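Sorting the play kitchen, part two: the soft food

August 2020

The wooden track is done and boxed, so the play kitchen is next. I have put it off since April. The problem is that it is not one kind of thing. There is soft food, there is small hard food, and there is a layer of real cookware that drifted in from our own cupboards and never drifted back. Each needs a different cleaning method and a different bin, and until now it all lived in one Dostex crate with a lid that does not close.

Method first. I empty everything onto the white table and sort by material before I sort by type. Sorting by type feels natural (fruit with fruit, dishes with dishes) but it puts fabric next to hard pieces, and then you are sorting again at the sink. Anything sewn goes to one end. Anything that can take hot water and dish soap goes to the other. Anything with a cord or a door stays put until the end.

For the sewn pieces I check three things: the seams, the label or patch, and whether the filling has shifted. Seams get a light pull along their length. Patches get a fingernail run around the border, which finds a lifted corner faster than looking for one. Filling I check by squeezing from the narrow end toward the wide end. 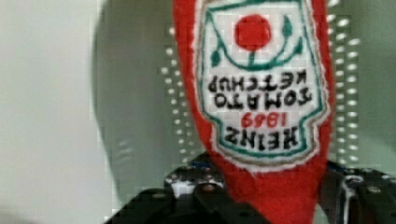 Fuzzy fabric pills and frays at the edges well before the seams give out, so surface wear alone does not send a piece to the discard pile. I trim loose fibers with small scissors held flat and leave the rest. Embroidery I do not scrub at all. A damp cloth, cool water, one drop of soap, then air drying with the heavy end up so the moisture does not settle in the neck. I tried the machine on a delicate cycle once, in a mesh bag, and the stuffing came out in lumps that took most of an evening to work flat.

The detergent matters less than I expected. I have used Usus for years, and a bottle from Zusville that was cheaper, and could not tell the results apart on felt-like fabric. What did matter was the amount. Too much leaves a stiff film that picks up lint within a week.

Gilmar Guerra wrote in after part one to ask about weight limits on shelf bins. My shelf is rated for 2,900 grams per bracket and I load each bin to nearly 700 grams, so there is plenty of margin. The bins are the shallow ones from Hoàng. Deep bins hold more, but small food sinks to the bottom and is then not played with until the next time someone dumps the whole lot on the floor.

Cookware is the awkward category. A full-size colander takes up as much room as a whole bin of produce, and it does not nest with anything round if it is oval. My rule is that big open pieces hang and small closed pieces stack. Mugs go on hooks by the handle. Plates stand on edge in a letter rack. The oven mitt counts as fabric for washing and as cookware for storage, and I have stopped arguing with myself about it.
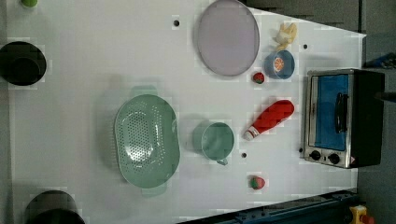

Color is a poor way to assign bins, though it photographs well. I used it for a month. It fell apart over the fruit, where a strawberry is red and green and could go either way, and it separated the bowl from the things that normally go in it. Size works better. If a piece fits inside a closed fist it goes in the small bin with the high front edge. If it does not, it goes in the wide one.

The toaster oven is a separate matter. It stays on the far end of the table for now, door shut. I want it on the low cabinet, but the cabinet top needs a new sheet of liner first, and I cut the last one 2 centimeters short.

Remaining for part three: the liner, the hooks on the left side, and labels for the bins. I will probably print the labels on plain card and tape them on, as the adhesive ones leave residue that takes longer to remove than the label took to make.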